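Chapter 4
Showing the Task: Hand Guiding and Remote Control

After reading this chapter you should be able to choose between the two common ways of showing a task to an arm, and to plan a session of recording which gives useful data.

4.1 Why we show instead of write

In Chapter 3 we wrote every position of the arm as a line of a program. For a fixed part in a fixed place this works well. Now consider a tub with tubes and cartons from a pharmacy shelf, which must be sorted into other bins. The items lean, they turn, and they hide one another. A program for all these cases becomes very long, and a person does the same work without thinking of it.

For this reason we let the person do the work through the arm, and we keep a record of it. In hand guiding, the teacher holds the arm itself and moves it. In remote control, the teacher moves a second device, called the leader, and the arm on the table follows. Hand guiding is cheap and quick to learn, but the hands of the teacher may cover the items from the camera. With remote control the teacher can stand away from the table. 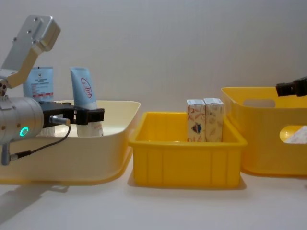
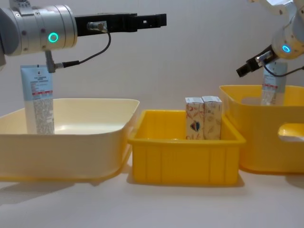 Figure 4.1 Sorting task with two arms and three containers. In the first picture the left gripper is closed on a tube in the cream tray; in the second its fingers are open.

The sorting task in Figure 4.1 will be used in the whole chapter. It comes from the Stustari exercises, which were prepared by Sudheer Suvarna for the course at Dridberg. One complete showing of the task, from start position to end position, is called a demonstration. In these exercises a demonstration may last at most 60 seconds, and the state of both arms is saved together with the camera pictures.

4.2 What makes a good demonstration

Beginners often move too fast near the item. Please observe the gripper before closing: the fingers should be on both sides of the tube, and the arm should be at rest. A short stop here is not lost time. The student set contains 455 demonstrations, and the larger Prondden set, which we meet in Chapter 6, contains 4000.

Before you read further, write down which movements of the sorting task you would give to the left arm and which to the right.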